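Spent most of Monday stuck at Durnness airport because of a security alert. Writing it down while I still remember the order of things. Short posts, one after another.

1/ I was booked on the 1338 to Ogilvie. Small plane, 55 seats, nearly full. Boarding was called on time and people were already in line at gate 16.

2/ Before they scanned the first pass, two airport police officers walked up and spoke to the agent. She put the rope back across and said there would be a short delay. She didn't give a reason.

3/ After a while we were told to leave the gate area and go back through to the main hall. All of us, plus everyone at the two gates next to ours. Coffee had to be left on the tables. Bags came with us.

4/ The reason, as it was later given to us by the airline desk: a cleaner had found a handwritten note in one of the restrooms past security. The note said there was something on "the Ogilvie plane."

5/ I didn't see the note. Neither did anyone I talked to. By midafternoon there were several versions of what it said, and at least one person was telling the line at the sandwich counter that it named a seat row. The desk told me it didn't.

6/ The checked bags were taken off and lined up on the ramp. You could see this from the upstairs windows until an officer asked people to move away from the glass.

7/ Then a dog team went through the plane. They did the cabin first and the hold after that. The dog was a brown spaniel and it was in and out faster than I expected.

8/ Next they had us identify our bags in small groups. You walked out, pointed at yours, showed your ID and boarding pass, and walked back in. One bag had no owner in our group. It belonged to a man who had gone to the wrong hall and was waiting there by himself.

9/ Everybody got rescreened. Shoes off, laptops out, pat-downs for some. They opened my toiletries and swabbed my phone charger. The officers were polite and didn't say much.

10/ I was sitting with Gebremedhin Belay, who was on his way to his sister's wedding rehearsal. He called her three times with three different arrival times. The airline wouldn't put him on the later Troletti flight because his suitcase was part of the search.

11/ He made it, by the way. Missed the rehearsal, got there for the end of the dinner.

12/ People asked me about food vouchers. Yes, we got them, but only after someone asked at the desk. They were good at two places, and one of those was past security where we couldn't go.

13/ There was one announcement an hour, if that. Most of what I knew came from the woman at the airline desk, Wanting Du, who kept coming out from behind the counter to tell people what she had. Some of them were rude to her. She stayed well past the end of her shift.

14/ A teenager was taken aside and questioned for a long time with his father there. People decided right away that he had written it. He came back and got on the plane with us, so I would be careful about that rumor. I have seen it posted as fact in the local group — please take it down if you shared it.

15/ We left a little before seven in the evening. Nothing was found. The captain said so over the speaker before we pushed back, thanked us, and said the crew was close to its hour limit.

16/ Local police put out a short statement the next day. The note is being treated as a hoax, they are looking at camera footage from the hallway, and there has been no arrest. They want to hear from anyone who used the restrooms near gate 16 between late morning and boarding.

17/ Same airport had a false alarm in January, when someone left a backpack by the check-in machines. That one was cleared in 24 minutes. A note naming a flight gets the full search every time, according to the officer who walked us out to the bags. 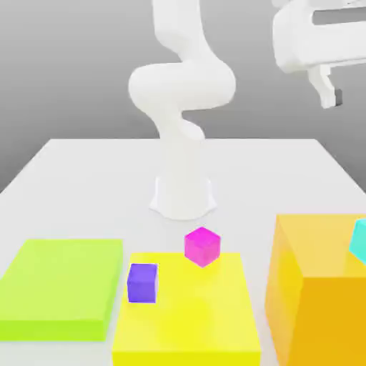

Render of a white robotic arm on a white tabletop.

18/ On refunds: the airline says a security delay is outside its control, so there's no cash payment. You can claim for meals if you kept the receipts. I've sent mine in and will post what they say.

19/ If you have travel insurance, read the part on delays. Mine is with Olent and it pays after a set number of hours, but they want a letter from the airline confirming the reason. Ask for the letter at the airport. By phone it took me two calls and a form.

20/ A few replies asked if I was scared. Not really. I was bored and then hungry. The couple behind me decided not to fly at all and rented a car, and their bags had to be found again, which added to the wait.

21/ Posted 2022-08-03. I'll add to this if the police say anything more. If you were on the flight and have a different time for any of this, send it to me and I'll fix it.

Contact | © 2022 All posts belong to their author | Back to top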